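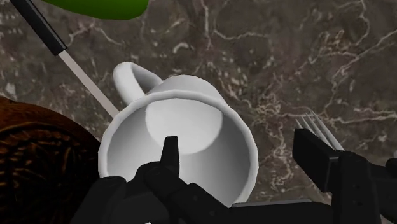 Tranlow Releases Simulated Kitchen Demonstrations for Training Robot Arms

Collection developed with Pemunel pairs a wrist-level view with a full record of each movement

FOR IMMEDIATE RELEASE
May 2025

Tranlow, a developer of training data for robot manipulation, today announced the release of Flumau, a collection of simulated kitchen demonstrations intended for teams that teach robot arms by example. The release covers 203 tasks carried out on virtual countertops with mugs, cutlery, baskets and other common household items. It was prepared over the past year in partnership with Pemunel, which supplied the simulation software and the operator stations.

Each task in Flumau is a short, self-contained piece of kitchen work, such as lifting a mug by its wall, moving a fork from one side of a counter to the other, or placing an item in a basket. A trained operator performs the task by guiding a simulated two-finger gripper with a hand controller. The software records the view from the wrist of the arm, the position of every joint, the opening of the gripper and the contact between the fingers and the object. A learning system can then study the pairing of what the arm saw and what the operator chose to do next.

"Our customers have told us for some time that the difficult part of a grasp is the last short distance," said Yesenia Espinoza, director of data programs at Tranlow. "An arm can be brought close to a mug by many methods. Placing one finger inside the rim and the other outside, with the wall of the mug between them, calls for small corrections that are hard to write down as rules. We asked our operators to make those corrections by hand, many times, and we kept the record of all of them."

Everyday objects, varied settings

The tasks were designed to reflect the clutter of a working kitchen. A mug is seldom presented alone. In most episodes it shares the counter with other objects, among them knives, forks and woven baskets, and the operator must reach the target without disturbing its neighbors. Object positions are changed at the start of every episode. Countertop materials, which include veined dark marble, pale stone and several kinds of wood, are changed between sessions, as are the direction and strength of the light.

According to Tranlow, the choice of surfaces received particular attention. Patterned stone can mislead a vision system that relies on strong edges, and thin metal objects such as fork tines are easily lost against it. Earlier internal collections used plain gray surfaces, and policies trained on them performed poorly when the same objects were placed on marble. Flumau contains plain and patterned surfaces in equal share.

The position of the virtual camera was also revised during the project. In the first sessions it was mounted high on the forearm, where the gripper hid much of the object at the moment of contact. Pemunel's engineers moved it closer to the fingers and tilted it, so that the interior of an open container remains largely visible while a finger enters it. Sessions recorded with the earlier camera position are not part of the release.

How the demonstrations were gathered

Collection began in September at Tranlow's operator room, where 8 stations were in use for the length of the project. Operators completed a training period of two weeks before any of their work was accepted. Each session ran for a fixed time, with a rest between sessions, and operators rotated among tasks so that no single task reflected the habits of one person.

Every episode was reviewed before it entered the collection. A reviewer watched the recording at normal speed and again at half speed, and assigned one of three labels: complete, complete with correction, or not complete. Episodes in the second group show an operator recovering from a poor first approach, for example by withdrawing a finger that has touched the rim and entering again at a better angle. Tranlow has kept these episodes in the main release and marked the start and end of each correction.

"We had a long discussion with Tranlow on whether the corrected episodes should be kept," said Higinio Salinas, head of simulation at Pemunel. "A clean demonstration is pleasant to look at, but a policy that has seen only clean demonstrations has no example to follow when it drifts off course. The corrections are the part of this collection that my own team uses most."

Episodes labeled not complete are offered as a separate download. They are excluded from the standard training set and are intended for groups that study the detection of failed grasps.

The simulated format allowed the partners to repeat an episode exactly, with the same motion, under a different countertop or light. It also allowed contact forces to be recorded at both fingers without the addition of physical sensors. Tranlow notes that simulated contact remains an approximation – friction on glazed surfaces and the flexing of woven materials are the two areas where its results differ most from those measured on physical arms. The documentation lists the friction values used for each object and explains how they may be changed.

Early evaluation

Before release, the collection was provided to Willems, a maker of automated dishroom equipment, for evaluation on a task outside the original set. Willems trained a policy on Flumau and then added 800 demonstrations recorded on its own physical arm. The company compared the result with a policy trained on the physical demonstrations alone. It reported that the combined policy grasped mugs more reliably when they were turned so that the handle pointed away from the arm, and that it made fewer contacts with nearby cutlery. Willems found little difference between the two policies on flat plates, which are not well represented in the current release.

Tranlow intends to address this gap. Additional tasks with plates, shallow bowls and lids are being recorded at present and will be added to the collection without charge to existing license holders.

Availability

Flumau is available now under two licenses. The research license is offered at no cost to universities and nonprofit laboratories and permits publication of trained policies. The commercial license permits use in products and includes technical support from Pemunel for the simulation software. Both licenses provide the same episodes, labels and documentation.

The collection is supplied with the object models, the countertop materials, a tool for replaying episodes and a sample training script. Groups that operate a gripper of a different shape may replay the recorded motions with their own model, although Tranlow advises that episodes involving narrow openings be reviewed again after such a change. Requests for access may be submitted through the data programs page on the Tranlow website. Applicants are asked to state the type of arm and gripper in use and the intended purpose of the work.

About Tranlow

Tranlow produces demonstration data for robot manipulation in homes, kitchens and light industry. The company employs its operators directly and maintains its own review staff.

About Pemunel

Pemunel develops simulation software for robot arms and grippers, including tools for contact modeling, remote operation and the replay of recorded motion.

Media contact

Yesenia Espinoza
Director of Data Programs, Tranlow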